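Why I Stopped Trusting the Green Check

I've been grumpy about success rates for a while now, and last month I finally got a good excuse to write the grumpy version down.

The short story: we run a two-armed tabletop setup in simulation, using a planner called Nistell, and we had it moving groceries and kitchen stuff on and off a little shelf. Bottles, cans, bowls, the boring things robots are supposed to be good at by now. One evening I kicked off a batch of 602 runs, went home, ate leftovers, and came back in the morning to a wall of green checks. Lovely! I poured a coffee and felt very smart for as long as it took to drink it.

Then I opened the contact log, mostly to clear it out before the next batch, and found 41 runs where an arm had touched something it had no business touching. Shelf posts, mainly. All of them were marked as passed.

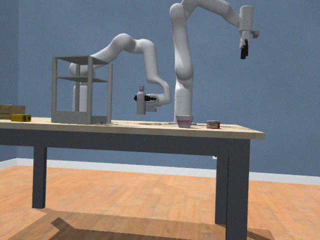
Opinion / Testing and Safety

The bottle carry is the part of the task I worry about most, and it's also the part that looks the calmest. One arm has its fingers closed around the upper body of the bottle and holds it up off the table, right next to the shelf. The other arm points its empty business end at nothing in particular. If you showed me that moment and asked whether the run was fine, I'd say sure, looks fine, next. And I'd be saying it about a single moment, which is exactly the mistake our scoring made.

Our checker (a small script we named Pap, for reasons lost to time) looked at the end of each run and nowhere else. Is the bottle upright? Is it inside the target area? Great, green check. It didn't ask how the bottle got there. The elbow could have leaned on a shelf post for two full seconds on the way over and Pap would have been perfectly happy.

The cause was dull, as these things usually are. Nistell keeps a simplified shape for every part of the arm and uses those shapes to plan around obstacles. Somebody on our side had shrunk the shapes so that planning would go faster, and then the shrunken version got copied into the main setup file and stayed there. That somebody may have been me. The file history is a bit rude on the subject. So the planner thought it was driving a skinnier arm than the one in the simulator, and it cut its corners to match.

What bugs me is how many people, when I told this story, shrugged and said well, it's only sim. I get it! No bottle got broken and no fingers got pinched. But we were three steps from loading that same setup file onto the real arms at our Kultham lab, where the shelf would be a real shelf and I'd be standing next to it with a clipboard. The whole reason we bother with simulation is to have our accidents there. If we have them and then score them as wins, we've gone to a lot of trouble to teach ourselves the wrong thing.

I also think we lean way too hard on the one wide view. Everybody does. It makes a nice video, you can see the whole table, and your boss can follow it. Up close it's a different job. When an arm swings near a viewpoint it can take up half of what you've got, and you're left with a post, some wall, and a big gray curve where the useful information used to be.

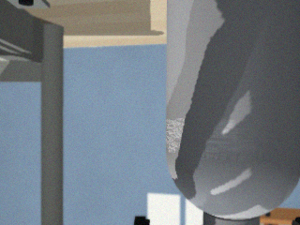

What I'd like us all to do instead

First, log every contact and make an unexpected one a failure. I don't mean a warning, or a yellow triangle that everyone learns to scroll past. I mean red. If the arm brushes the shelf and still delivers the bottle, the run failed and the bottle got lucky.

Second, stop letting the planner and the simulator keep separate ideas of how fat the robot is. We now run a little comparison before each batch (it lives in our Ukent toolkit, it's ugly, it works), and it refuses to start if the two don't match. It has already refused me twice, both times before 9 in the morning.

Third, report the ugly number next to the pretty one. I reran the batch in March with the shapes fixed and Pap rewritten, and 27 runs still failed, most of them because the planner gave up when it couldn't find a path around the shelf. I'll take that. A robot arm that stops and says it's stuck is one I'm willing to stand beside.

I know this makes our charts look worse, and I've already had the meeting about the charts. They're staying the way they are, and the old batch is getting a footnote with the contact count in it, whether or not it fits on the slide.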